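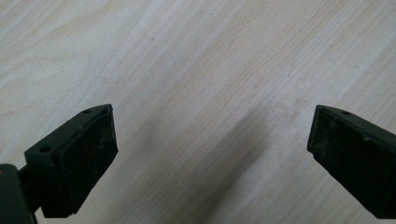 Mandari wrote in to ask if these were worth it over driving a proper arm with a joystick, for collecting examples. Short answer, yes. Longer answer, yes with moans.

Clusard hand-held grippers, review
13 Feb 2018, by Hughes

Had the pair since January. You hold one in each hand, do the job yourself, the recording goes off to train the model. Quick to learn. 60 decent goes in one sitting on a good day, I never got near that with the joystick.

Pads grip well but they do pick up dust, so wipe them. Squeeze is a bit stiff, my thumbs knew about it after. Cables are the real pain. Too short, and they drag when you turn your wrist.
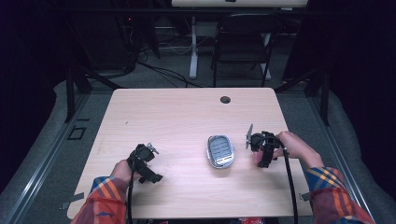
Slow down on the pick up, that was my main mistake. Rushed goes are useless for training, the model just learns to fumble like you do. I binned the whole first batch. Also vary were you put things down, or it only learns the one spot.

Software is so-so. Lost 3 recordings when it froze, and labelling them after is dull dull dull. Manual is 5 pages and teh setup bit is wrong.

Still buying a second pair. 4 out of 5.

4 comments | 3 shares

Related
Lododus labelling software, first look
Joystick or hand-held?
How many examples is enough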